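2025-02-28

Slept badly, coffee too late again. Rain until lunch and then that flat gray light that makes you want to go back to bed at two in the afternoon.

Tatu Nzioka called while I was still in my robe. He has been to the Flukbridge open house and came home a believer. According to him the household robot is 2 years off, maybe less, and Rendov will have one on sale by May that sets the table. I asked him whose table. He said a table. I said that was my point, and he laughed, but he was a little sore about it and we talked about his knee for the rest of the call.

I have heard 2 years off from one person or another for 20 years. When I worked the packing line at Semell they brought in an arm that was going to replace the whole back end. It was very good at lifting one size of carton from one spot. If the carton came down the belt turned a little, it stood there with its light blinking until somebody walked over and gave the carton a shove. Mostly the somebody was me. I got to be fond of it in the end, the way you do with a slow coworker, but I never lost any sleep over my job.

So after lunch I sat down and watched the clips Tatu sent, all of them, to be fair to him. They are nice clips. A cup goes on a shelf. A towel gets folded in half and then in half again, and the music comes up. Every table in them is bare and white and has one thing on it. I don't know anybody who lives like that. My own table has the mail on it, the pill box, a bowl of clementines, the good scissors, and half a sweater.

What I'd want to see is a plain corner of a working kitchen, with somebody's real chopsticks and bottles, and a machine told to go get the dark one with the orange label and leave the rest standing.

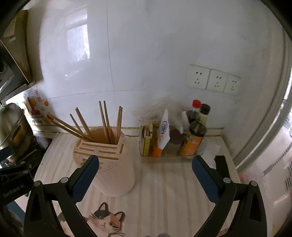 The chopstick holder and the tray by the wall.

I looked at that one for a long time. Take just the chopsticks. They lean every which way, and two of them are so close together that I'd have to look twice before I picked one. Then the tray is clear plastic, with crumpled clear plastic bunched up behind the packets, and the wall is shiny enough to have a window in it. I can't find my own glasses when I leave them on the glass shelf, so I don't know how a camera is supposed to know where plastic stops and tile begins. And the cloth or mat has a cat printed on it, with ears and whiskers. A child would know in half a second that you can't pick up that cat. I'd like to hear how the Rendov people plan to explain it.

Even the bottles. The front one tilts. Do you straighten it, or does the person like it that way? My mother kept her vinegar on a tilt on purpose, wedged against the flour tin, and God help you if you stood it up.

I'll put down the other side too, or Tatu will say I'm not fair. The dishwasher is a robot if you want to be generous, and I would not give mine back. I was rude about Mussa's floor sweeper and now I borrow it every time she goes away. It does the hall fine. It also ate a phone cord and once spent a night under her bed, but the hall was clean. So I believe in the machine that does one dumb job on a flat floor. Getting from there to tidying up after supper looks to me like a very long walk, and the people selling it talk as if they were already at the corner.

Tatu says the price will be 3,000 to start. For that I could have a person in to help me for a good long while, and she would know about the vinegar.

Did my own kitchen after all that, with the radio on. Timed it out of spite. Took me 10 minutes, including the pan, and I was not trying hard.

Need to call the pharmacy tomorrow. Finish the left sleeve. Ask Tatu if he wants the clementines before they go soft – he never buys fruit.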